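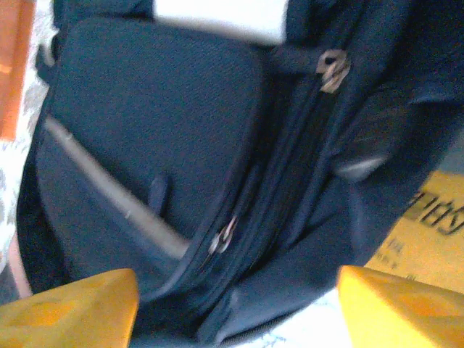 **What is returns automation, and who does the work once it is in place?** Returns automation is the use of machines to receive, open, check and sort goods that customers send back. People still do a large share of the work, mostly grading, repair and the handling of anything a machine sets aside.

## Overview

Returned goods are among the hardest things to automate in a warehouse. New stock arrives in matching cartons, but a return can be anything, in any condition, folded any which way. Bags are a favorite test of the craft! A soft backpack changes shape each time it is lifted, its straps wander, and a zipper pull can end up under a flap or deep in a seam. A gripper has to come in close and find something small and firm to hold on cloth that keeps giving way.

For this reason most returns centers began with the easy steps (label reading, weighing, conveyor sorting) and left the bench work to people for years. Robot arms with cameras near the fingers made it possible to move part of the bench work as well, such as opening compartments and checking that closures run.

## The Oltard center

A well-documented case is the Oltard returns center, run by the bag and outdoor goods retailer Siqueira. Before the change the center had 38 bench workers, each of whom opened and inspected bags by hand for a full shift. Sore thumbs and wrists were the most common complaint, and zippers were the usual cause.

The first robot cell, supplied by Irham, started in July and was used only for backpacks. It handled 24 bags an hour, well short of an experienced worker, and it stopped often. What made the difference was a change in who was allowed to correct it. Bench workers got a simple screen from which they could pause the arm, mark the right place to grip and send it on its way again. Their corrections went into the next round of training, and by the time the center had five cells the rate was up to 55 bags an hour per cell.

## Changes for workers

The number of people at Oltard stayed the same, but their days look quite different. Workers now rotate between three posts: cell operator, grader and repair bench. The repair bench is the popular one. It was set up with the hours freed from inspection, and it sends out 268 bags in a typical week that would once have been sold off as seconds.

Shift lead Arsalan Bangash, who started on the benches, wrote the center's gripping guide, a lively document that sorts bags by how they behave: "floppy," "stubborn" and "full of surprises." New operators read it before their first shift, and Irham's engineers keep a copy too.

Some complaints remain. Operators describe long quiet stretches followed by several stops at once, and a few miss the steady rhythm of the bench. Pay for the operator post was raised only in the second year, after workers argued that teaching a machine was skilled work and should be graded that way.

## Related systems

Zadance, a scheduling program used at the same site, sends each incoming bag to a cell or straight to a person. Bags with broken closures, wet fabric or items left inside go to people first. Roughly a third of all returns take that route.

## See also

- Bin picking
- Reverse logistics
- Handling of soft goods
- Job rotation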